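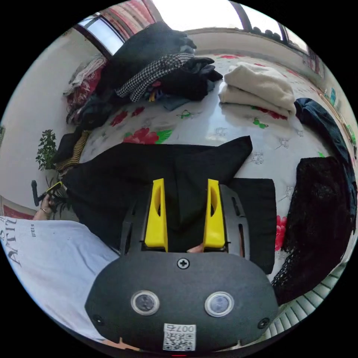
Chapter 13
Two Tunes at Once

Play the opening of Natália Carrilho's Varnusby Songs and stop after the first eight bars. The flute has a tune you could hum on the way to the bus. Now start again and follow the cello. It has a tune too, and a good one! Most first-time listeners miss it completely, and then can't stop hearing it.

This chapter is where you learn to write like that. Up to now your melodies have had chords underneath them, and the chords have done as they were told. In counterpoint the lower part gets a life of its own. It breathes in different places, it climbs when the upper part falls, and every so often it takes the spotlight for a bar or two and hands it back. For my money it's the most enjoyable thing in this whole book, and you can begin with nothing fancier than a pencil and a friend who'll sing the other line.

You will need
Your melody from the exercise on page 118
Manuscript paper, two staves to a system
A keyboard, or two instruments in the same key
The recording of Varnusby Songs (Arlow 2227), first track only

13.1 Keeping the lines apart

Start with distance. Two voices an octave or a tenth apart are easy for the ear to sort out, especially if their colours differ, as flute and cello do. Bring them onto the same instrument and into the same register and the job gets harder. Rhythm comes to the rescue here — let one voice hold a long note while the other moves, then swap. Carrilho does this in bar 5, where the cello finally gets its run of quavers under a held D.

Try it now with your own melody. Mark every long note with a cross, and write movement for the second voice under each cross. Leave the rest blank for the moment.
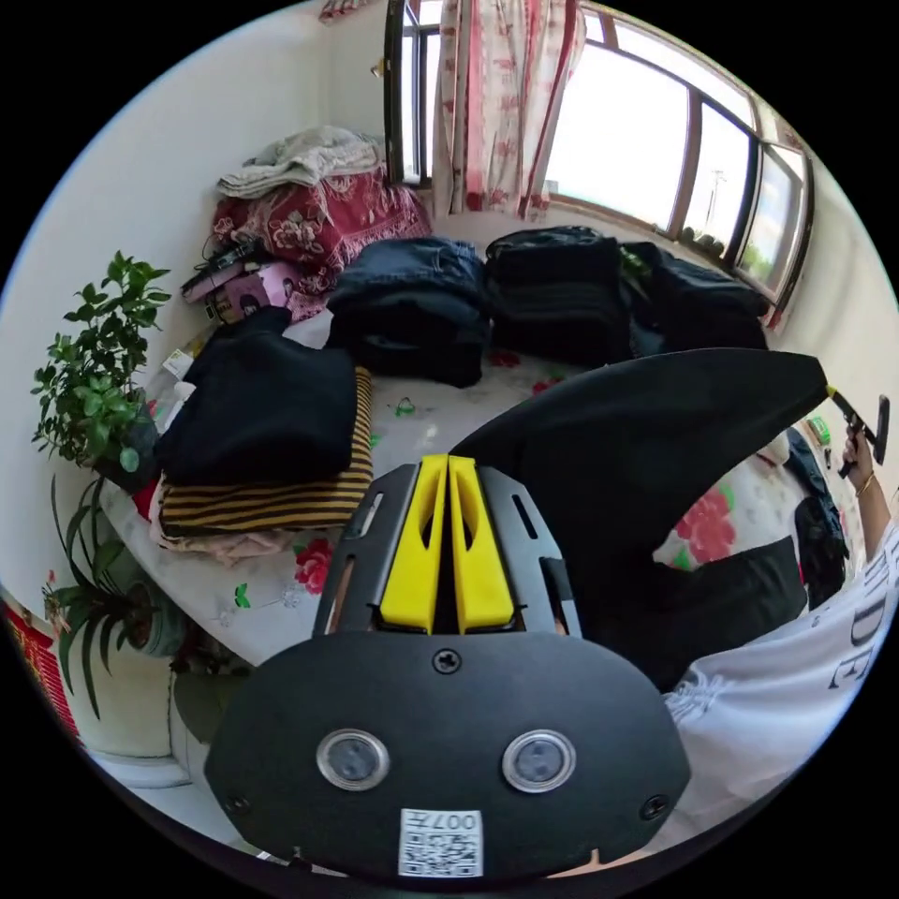
13.2 When voices come close

A semitone is the tightest squeeze in ordinary Western tuning, and sooner or later your two lines will end up there. Beginners tend to panic and rub it out. Please don't! Sing it first, one of you on E and one on F, and hold it until you can feel the notes buzzing against each other. Think of the two yellow fingers in the photo, nearly closed, with only a narrow dark gap between them: that's how E and F should feel, two separate things with hardly any room to spare. Then let the F drop to D while the E stays put, and listen to the sound open up.

What you've just sung is dissonance followed by release, and Boateng's little Vudari Duets are full of it. Look at the second duet, where the clash falls on the strong beat and the upper voice steps down on the weak one. Copy out those two bars by hand before going on to 13.3, and label each interval underneath.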